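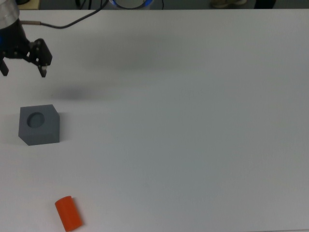
Gripper open over the table, gray block and orange peg on the left side.

Gelwood bench cell — upkeep pics

Posted 2 Aug 2018 by Trilok Pandey

Quick page for whoever has the cell next. Only the one pic up so far, rest when I get to my other card. Notes go with it, sorry for the typing.

Fingers: black plates, small silver screws. Snug them every 11 shifts, a drop of threadlocker if one turns easy. Pale tip on the end is the part that wears. Spares in the Kariuki drawer, 6 left, order more before September.

Cable: comes off the side of the gripper body, short metal connector. Hand tight only!! Leave slack in the loop or it pulls at the wrist when joint 6 goes all the way round. Old one lasted around 37 days, dont ask.

Block: hole faces up. Reteach the pick point if you swap in the Wimier block, it's 2 mm taller. Same peg for both.

Table: wipe it down, dry cloth, no spray. Glare messes with the Rekard software more than dust does.

Before a run — open, close, open, then home. If the fingers stop short, power off, check teh screws first and then the connector. Write it in the log either way.

Questions, I'm at the far bench most mornings. Trilok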